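Filed under: Robot cells | Safety checks | Checklists

We use cookies to remember your settings and count visits. Accept all | Manage choices

Two-arm bench cell – monthly inspection, with comments

Site: Stusgate, ground floor
Done by: Catinca Mocanu
Date: Tuesday, October 25, 2022
Checklist version: the Pendalden one, as changed in July
Result: pass with actions, see end

Marks used: OK, ACTION, N/A. If it's ACTION it needs a name next to it. Blank boxes get sent back.

1. BEFORE POWER

1.1 Main isolator off, locked, key on the person doing the check. OK
Key was on the hook when I came in, so took it with me. Please stop leaving it on the hook.

1.2 Frame bolts, all corners, hand check then spanner. OK
One on the door side took about a quarter turn. Marked with paint pen. If the line has moved next month we change the washer.

1.3 Arm base bolts, both arms, torque as per the card. OK
Card is getting hard to read. Fladenthorpe have the original, asked them to send another.

1.4 Cables – no cuts, no flattening, no pulling at full reach. ACTION (Catinca)
Left arm fine. Right arm, the long supply lead needs a proper fixing. Move each arm by hand through its whole range with power off and watch the leads while you do it. Don't just look at them parked, they always look fine parked.

1.5 Gripper fingers – tight, no cracks, pads not lifting. OK
Pads swapped in July. Bit of wear on the inner faces but within what Yeh allows in his notes.

1.6 Table fixed, doesn't rock or slide when leaned on. OK

1.7 Floor clear inside the marked line. ACTION (day shift)
Crate and a stool over the line again. Moved them. Third month running so it goes in as an action and not a comment.

2. STOPS AND LIMITS

2.1 E-stop, operator side. Press with arms moving slow. Both must stop. OK

2.2 E-stop, far side. Same test. OK
Stiff to release. Works, but somebody with small hands will struggle. Not a fail.

2.3 After release nothing moves until reset is pressed. OK
Do this one twice. I've seen a cell elsewhere pass the first time and creep on the second.

2.4 Speed limit in hand-guided mode. OK
Limit is set at 20 per cent, screen agrees. Checked the file as well, someone had left an old copy at 88 in the same folder. Deleted. One config in the folder please, one only.

2.5 Reach limits, each arm. OK
Software walls stop both arms short of the frame. The two working areas still overlap in the middle, that's how the job is set up and the risk sheet covers it – but see 3.4.

2.6 Loss of power: do the arms drop? OK
Both sag a little. Nobody's fingers under them when you test, obviously. Write down which arm sags more, left this month.

2.7 Cycle counter read and logged. ACTION (Yeh)
Counter says 1,995. Grease is due at 2,000, so it's due now in practice. Do not run a full session first and grease after.

3. WORK AREA AND PARTS

3.1 Only parts from the approved set on the table. OK
No tools, pens, phones, mugs. Found a hex key under the edge before I started, gone back in the drawer.

3.2 Boxes and trays not cracked, no sharp rims. OK
Run a finger around each rim with a glove on. Clear plastic hides cracks realy well so hold them up to the window.

3.3 Loose parts spread where the arms can reach them without leaning on the frame. OK
Spread is meant to be untidy, the sorting job needs it. What I want is nothing perched on the edge of the table.

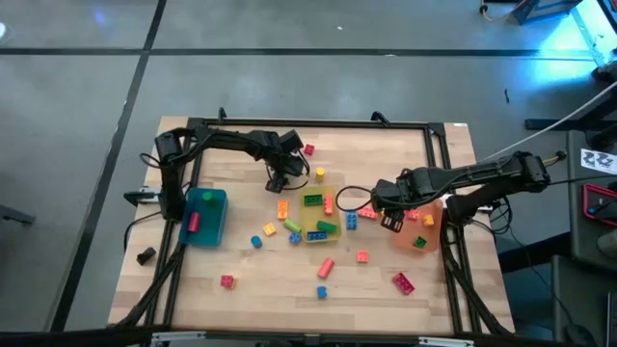 3.4 Arms hold apart when both are told to go to the middle. OK
Tested at slow speed with the middle of the table cleared first. Right waits, left goes. Swapped the order and left waited. Good.

3.5 Dropped parts. Rule is pause, reset lamp off, then pick up. ACTION (all)
Watched this for half an hour last week. People reach in while it's paused but not stopped. Paused is not stopped!! Will go over it at the Thursday meeting and put the rule on the wall in big letters.

3.6 Small parts: bin lid closed at end of day. OK

4. PEOPLE AND PAPER

4.1 Sign-in sheet filled, names readable. OK
Mostly readable.

4.2 Everyone on the sheet has had the induction. OK
One new starter had it from Pendalden, not from us. Accepted, but they still need the walk round here as our far side stop is in a different place.

4.3 Hair tied, no lanyards, sleeves up. OK
Lanyards are the usual one. Hook by the door, use it.

4.4 Risk sheet in the folder and in date. OK

4.5 Last month's actions closed. ACTION (Catinca)
All closed except the lamp on the reset box. Part ordered, wait is up to three weeks.

5. ACTIONS

- Right arm lead, fit two clips and recheck at full reach. Catinca, before next run
- Grease both arms, reset counter, sign the log. Yeh, before next run
- Stool and crate, find them a home outside the line. Day shift, this week
- Reset lamp, fit when it arives. Catinca
- Wall sign for 3.5. Catinca

Cell stays locked off till the first two are signed. Initial here when done: ______ ______

Get new checklists by email. Sign up to our newsletter. Unsubscribe any time.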